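Lost Property at Adcombe Hall: Project Report
Humaira Kiani and Chidubem Haruna

1. Why we did this

Adcombe Hall keeps its lost property in a closet behind the mail room. We spent October in that closet — our choice, sadly — to find out why so little goes home. 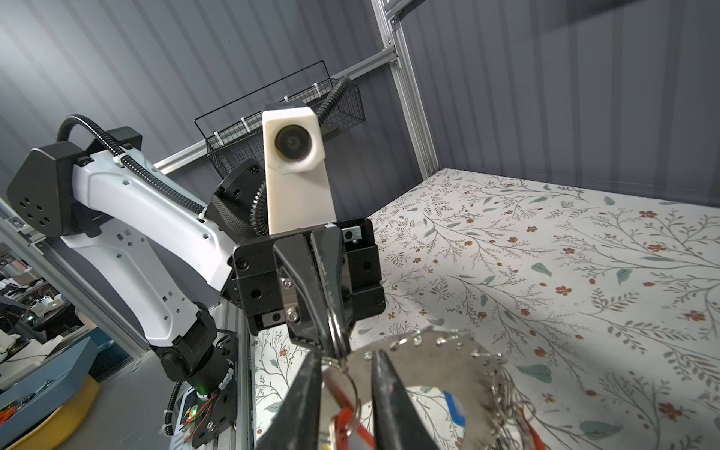 The logbook runs to 1,965 entries. Most say "black glove."

2. What we did

We sorted the log by item, then interviewed 13 residents. Three had come to report something missing and stayed for the cookies.

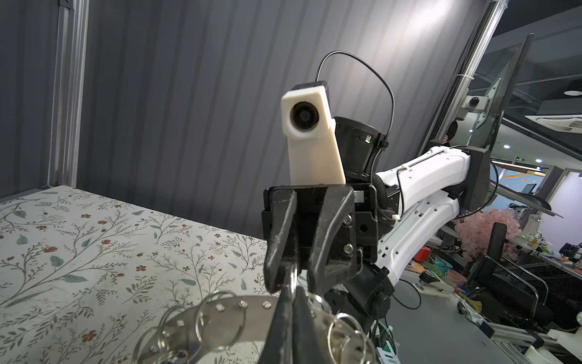 Fig. 2. Two black grippers over the floral tabletop.

Keys were the worst case. People replace them quietly and pay up to nine dollars to avoid the form.

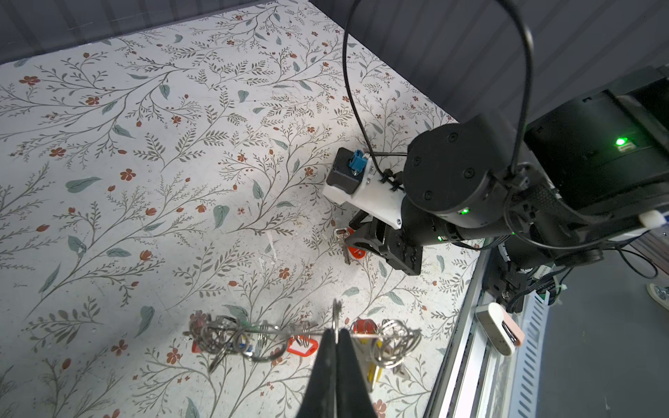 3. Results

Umbrellas are never claimed. Chargers are claimed by everyone, including people who own different phones. Amarachi Okafor got her scarf back, which pleased her less than we had hoped. 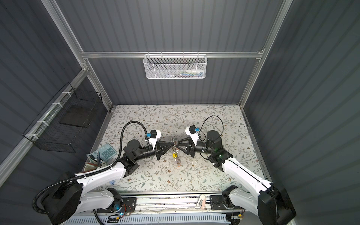

Photo: Edgardo Dimaculangan

We suggest a shorter form and a bigger closet.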